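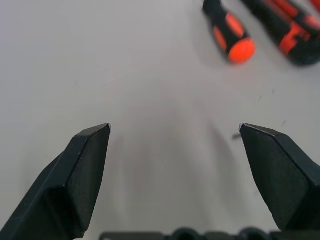

Le lexique familial du bricolage est d'une richesse réjouissante ! Nos 307 locuteurs nomment volontiers l'outil par sa couleur – des tournevis à manche noir et orange-rouge, comme ceux de la figure 1, deviennent « les rouges ».

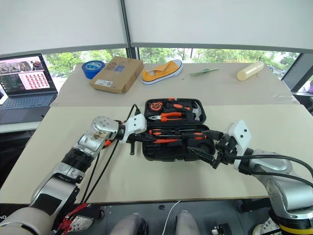 Temps de lecture : 17 min

Pour le mètre ruban, le corpus Zosley livre 19 variantes, un régal pour le dialectologue.

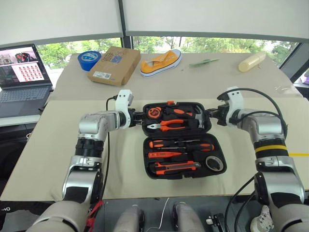 Dernière modification : 24 juil. 2025

« Caisse » l'emporte sur « mallette » chez les aînés ; Apolline Besson y entend l'écho des parlers d'atelier.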